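Topic: Sourdough starter smells like nail polish, toss it?

lerkier_54
I left mine in the fridge most of April and now it stinks. Gray liquid on top too. Toss or save?

ramasamy
Save it! Pour off the liquid, keep a spoonful, feed it twice a day. Mine went 17 weeks once and came back fine – took maybe four feedings before it smelled like bread again. 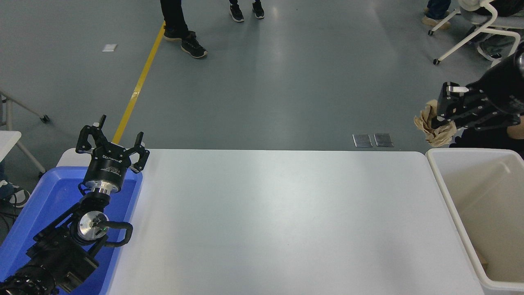

I also switch to whole wheat for the first couple of rounds, it perks up a lot faster.

Zarnen
Don't agree on pouring it off. I stir the liquid back in and the bread tastes better for it.

ramasamy
Too sour for my kids, but sure, if you like it tangy (I don't).

jihad chamoun
Any pink or orange streaks? If so it goes in the trash, no saving that one.

lerkier_54
No pink, just gray. Fed it tonight, will post when it bubbles.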